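Home Training log Races Gear About Contact

Ten weeks of masters rowing, and one bad regatta

October 7, 2026

I said in June that I would write up the head race season as it went along, and then I wrote nothing. So this is the lot in one go, while I still remember which sessions hurt.

For anyone new, I row in a masters women's club on the river at Otport. I started at school, stopped for a long time, and came back to it when my knees gave up on running. I am not fast. I row at bow in the four when everyone is available and I scull on my own when they aren't.

The plan for this season was written by Paloma Marchetti, who used to race lightweight and now coaches our group two mornings a week. It was mostly long, slow rowing at a low rate, with one hard session a week and one on the rowing machine at home. I grumbled about the slow stuff at the start. At rate 18 you can hear every mistake you make, and mine was the catch. I was getting to the front of the slide and waiting there, with the blade hanging over the water, before I put it in.

We worked on that for weeks. Pause drills, square blades, half slide, then full slide again. By the time the mornings got dark I was placing the blade before I started to push, at least when I wasn't tired.

The machine pieces I did indoors before work, usually 10 kilometres at a steady pace with the rate capped at 20. I don't use music for these. I watch the split and try to keep it from wandering, and I let myself have a drink at halfway.

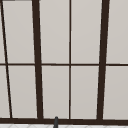

The Stellport head race

Stellport is a five kilometre course, rowed upstream, with one long bend to the left and a bridge not far from the finish. We had bow number 101, which put us near the back of the order and meant a long wait on the water. The marshals did their best. It was cold and there was a crosswind, and by the time we were called up my hands were stiff and our number three was rowing in her rain jacket.

The first kilometre was good. We settled at 28 and held it, and we were closing on the crew in front. Then we came into the bend too wide. I steer the four from bow with my foot and that one is mine. I had looked over my shoulder, seen the crew ahead, and moved out to pass them a good deal too early. They had the inside line and kept it, as they were entitled to, and we rowed the whole bend on the outside with the wind pushing us further out.

We did get past them after the bridge, but by then the rate had come up and the length had gone. Looking at the recording afterwards, we were at 31 and going slower than we had been at 28. Paloma had warned us about exactly that and was kind enough to leave it until we had eaten something.

We finished tenth in our category. The crew from Rolland won it, and they deserved to. I watched them paddle back and they still looked tidy.

What I am changing for Skenetti

The next race is at Skenetti and it is a straighter course, so the steering shouldn't cost us as much. I am still going to walk the bank beforehand and pick out marks on both sides. At Stellport I went off a map and that wasn't enough.

We have agreed on two calls only. One is for length, and I make it whenever the rate goes over 29. The other is for the last 100 strokes, and stroke makes that one. We had too many calls last time and half the crew couldn't hear them in the wind anyway.

I am also changing the rigging on my single, but I'll write that up separately. The short version is that the span was too wide for me and my shoulders had been telling me so all year.
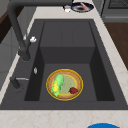
Food is the other thing I got wrong. My start at Stellport was late in the morning and I had breakfast at the usual time, which left a gap of hours with only a banana in it, and I was hungry before we had even pushed off. For Skenetti I am going to have a proper dinner the night before and take a second small breakfast to the course. Dinner will be rice, chicken and corn, and I mean corn on the cob, the kind that still has its light green husk on, because it takes no effort and I know it sits well with me. Breakfast number two will be cold porridge in a jar. A few people in the squad swear by gels, but the one I tried in training came back to say hello at the 2K mark and I won't be repeating it.

Training until then stays much the same. There is one more hard session, four pieces of eight minutes with a long paddle between them, and after that it tapers off. I have rowed 861 kilometres since we started the plan, counting the machine, and I don't think another big week would make any difference now.

If you are racing at Skenetti as well, we will be the four in the old yellow shell with the patched bow. Come and find us at the trailer afterwards. I would like to hear from anyone who has steered the course from bow, especially about where the current runs past the second marker.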